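Botier Two-Arm Practice Cell
For school clubs and student teams

Product number 291
Delivery: 6 weeks
Category: Class and club equipment

Overview

The Botier practice cell is a small closed workspace with two robot arms, made for students who already finished a first course with one arm and want to go further. It was developed together with the after-school club in Resen, where the students used the first version during a whole school year and wrote down everything that bothered them. Many of their remarks are now in the product. The cable exits have moved, the mounting plates are easier to reach with a key, and the manual has a chapter about what to do when one arm does not wake up.

The cell is delivered as a kit. A team with some experience needs two afternoons to build it. A younger team will need more, and we advise to let them take the time, as they will understand the machine much better afterwards.

What the students learn

With one arm, most exercises are about reaching a point and closing the gripper. With two arms the students must think about who goes first, who waits, and what happens when both want to be in the same place. These are good questions for a group of students, and in our experience they lead to long discussions at the whiteboard before anybody touches the keyboard.

The course book that comes with the cell is called Mushi. It has 6 units, and each unit ends with a task that the team has to show to the others:

Unit 1: Building and first movements
Unit 2: The wrist cameras
Unit 3: Teaching a movement by hand and playing it back
Unit 4: Two arms, one object
Unit 5: Sorting and stacking
Unit 6: Own project

The Unit 5 task is the one the clubs like most. The team gets boxes in different colours and sizes and has to bring them from one arrangement to another one. Before they start, they should draw the arrangement on paper, from the top and from the front. We ask for this because many mistakes come from a drawing which was only in somebody's head.
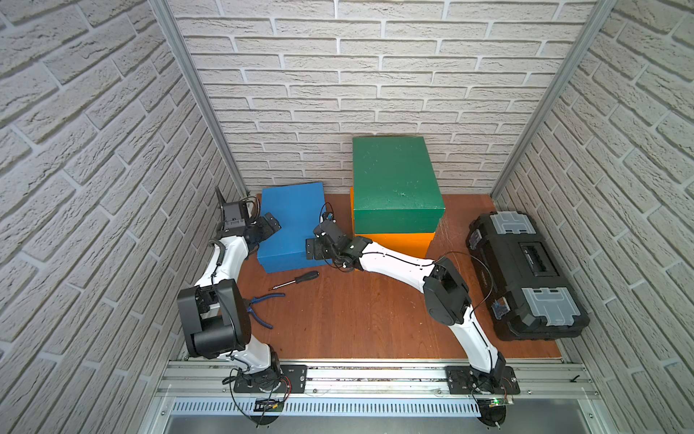
Teams that finish early can make the task harder by adding things from the workshop that the arms have to leave alone. A pair of pliers or a screwdriver is enough to make the planning much more interesting. The arms may not touch them, and if they do, the run is counted as failed. Some clubs write their own rules for this, and we are always glad to receive them.

Competition use

The cell can be used for the Cita student competition, in the two-arm class. A team in this class has 4 students. During the run only one of them may sit at the computer, and the others may speak but not touch. Please read the rules of your own region before ordering, as the permitted size of the boxes has changed in the past.

For practice we recommend to keep the same lamp and the same position of the cell in the room. Students often train next to a window in the afternoon and then are surprised on the competition day when the cameras see the colours in another way. The club in Resen lost a good place for this reason and now practises with the curtains closed.

In the kit

Two robot arms with grippers
Two wrist cameras with brackets
Mounting plates and screws
Aluminium profiles for the structure
Wall panels, brick pattern
Floor panel, brown
Control boards and cables
Power supplies
Course book Mushi, printed, one copy
Teacher's notes, as a file

Not in the kit: computer, boxes, hand tools for the assembly. Boxes can be ordered separately, but a wooden box from a hobby shop, painted by the students, does the same work. Please let the paint dry fully before the first use, otherwise it stays on the gripper fingers and is hard to remove.

Space and power

The cell should stand on a stable table that does not move when somebody leans on it. Keep one free side for the person who changes the objects, and have two sockets near the table. The main switch must be in reach of the teacher – this is a condition for use in a class, and it is repeated in the teacher's notes.

Hands stay outside the cell when the arms have power. We know that it is tempting to push a box a little to the left during a run. Please stop the program first.

Care

Once in a month, check the screws at the mounting plates. They become loose slowly, and the first sign is that a movement which was good last week ends a little beside the box. Check also that the cables along the arms have enough length at the elbow when the arm is fully stretched. The walls and the floor can be cleaned with a soft cloth and a little water, after the power is off.

Spare parts

Gripper fingers, camera brackets, cables and control boards are in stock. An arm can be sent to us for repair, and the usual time is around 6 working days after it arrives. If your competition is close, write it in the message, and we will try to take it first.

Ordering

Schools and registered clubs can order on invoice. For an order of more than one cell, please ask us for an offer. The last orders for delivery before the summer holidays must reach us before July.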